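Floor notes: the hand gripper tables, and what's changing

Quick one this time, I'm writing between the early handoff and the Tapia call. Sorry in advance for typos.

Most of you at Lurnambridge have heard by now that the kit-packing line is getting arms. Two of them to start, at the far end, by the label printer. What fewer people have heard is who teaches them. We do. Packers, pickers, anyone who signed up in January. You hold a pair of hand grippers, you do a job the way you'd do it on the line, the grippers record it, and the arms learn from the recordings. No code. No joystick.

Count as of June 13, 2022: 3,409 recordings made, 2,023 good enough to keep. The rest got tossed, mostly for going too fast. Yes, too fast. Turns out years of trying to hit rate is a hard habit to shake, ask anyone on second shift.

Seren Prosser has been running the sessions and wants me to pass on a few things. Start with the jaws open. Don't start until she says go. Move like you're carrying soup. If you fumble a piece, finish the move anyway and tell her after, don't stop and shake the thing. Keep the cables off your feet. And take your breaks!! People have been skipping them because the table work feels easy. Your wrists won't agree by the end of the week.

Blocks and baskets is still the job most people get first.
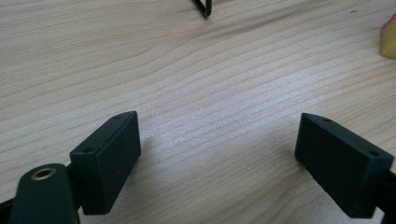
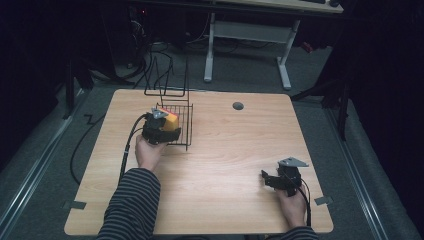
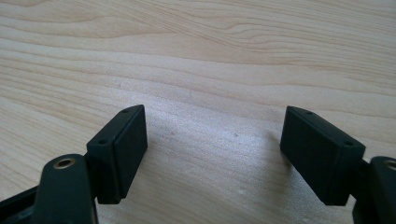 Now the part everybody asks me about in the break room. Jobs. What I've been told, and I asked for it in writing: no one on kit-packing loses hours this year. The arms take the repeat orders, the small stuff going to Clolon, 865 kits on a normal run. Mixed orders stay with people. So do returns, and anything with glass in it. 4 packers move over to tending, meaning you load the trays, clear the jams, and call it when an arm is doing something dumb. Tending pays the step-up rate. Training for it is on the clock.

What I have not been told is what happens the year after. I asked that too. Got "we'll review it." So keep asking, the more of us the better.

Abimbola Osagie did the first tending trial and I grabbed her for two minutes at the time clock. She likes it more than she figured she would. Less bending, her back is better. But it's quiet. On the line you talk all day, and at the tending station you're on your own with the noise of the thing, and she'd like a second person down there even if the work only needs one. I think she's right and I've put it on the list for the Tapia people. She also said the stop button is too far to the left if you're right handed and holding a tray. Also on the list.

Other bits. The software on the arms is called Trarkerov, if you see that on a screen it's not a virus, please stop reporting it. Session sign-up is moving from the clipboard to the sheet by the lockers, same slots. You can drop out of recording whenever you want and it doesn't go on your file, I checked twice. If your name's on the sheet and you can't make it just cross it out so someone else can have teh slot.

Tending applications go to your shift lead. Short form, one side. Seren will look it over with you if you want, catch her at the end of a session and not in the middle of one.

Got to run, call's starting. More on the break schedule next issue.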